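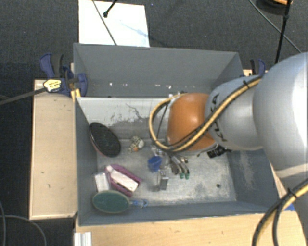 Brustumdale Swap Shelf – notes from the Tuesday meeting, 25 May 2021

Present: Divya Fernandes, Gearóid Ó Briain, Spyros Leka, and me (Fatos Golob, typing this up with a cup of tea going cold next to me). Kamol Sriwong sent apologies and a long text message, which I read out and which took up most of the first item.

1. Notes from April
Everyone had read them, or said so. Gearóid wants it corrected that he offered to lend us his folding table, not give it to us. Corrected! Agreed with that change.

2. The gray bin of small things
We talked about this one the longest. It's the bin where all the little household bits end up, and Kamol's text said (I'm shortening it a lot) that we either sort it or stop taking small stuff altogether. I was against stopping. People love digging around for little things, and it's usually the kids who get to the bin first.

Divya asked what we'd do with things like the black oval one with the textured face and the reddish-brown rim. Spyros thinks it should go with kitchen, I think it should go with "other," and we went back and forth on that for far too long. It's staying in the bin until one of us wins. The bright blue cup-shaped one can go on the kitchen shelf, no argument there. The little mottled cream-and-dark toy-like thing with the orange patch goes to toys – Divya has already said her niece would want it, and I told her she has to wait for opening day like everybody else.

Agreed: small things get sorted into kitchen, toys and other before each opening. Spyros and I will do the first round.

3. The bin itself
Gearóid thinks it looks shabby and I can't really disagree. The floor is all scuffed and cloudy, and the far wall has dark scratches and flaked patches near the middle. He'd like to repaint it. Spyros pointed out that whatever we put on will get scraped by the next load of stuff, and he'd sooner spend the money on shelf labels. Divya suggested a piece of old felt along the bottom, which costs nothing if we use the roll left over from the Luangrath Hall sale. We liked that.

Agreed: felt, no paint. Gearóid to measure and cut. He's also going to ask Hander, the hardware place, if they have any offcuts in case the roll is too short.

4. Money
We have $691 in the account. The only bill since last time was $46 for the new shelf brackets, already paid and already taken off that figure. Spyros wants to keep a chunk back for the winter and we all said yes, fine, without deciding how big a chunk. Needs to go on the list for next time.

5. Opening hours
Divya has had 14 people ask her for a later closing time. We'll try staying open until 7 p.m. for two openings and see if anyone turns up. I'm doing the first late one, Divya the second. Kamol has the spare key and needs to give it back before then – Kamol, if you're reading this, please!

6. Anything else
Rondetti Bakery has offered us their old bread racks. Gearóid to go and look at them and check they'll fit through the side door.

The tape gun is still missing. Last seen by the coat hooks.

Next meeting at Divya's, same time. Bring your own chair if you sat on the wobbly one tonight.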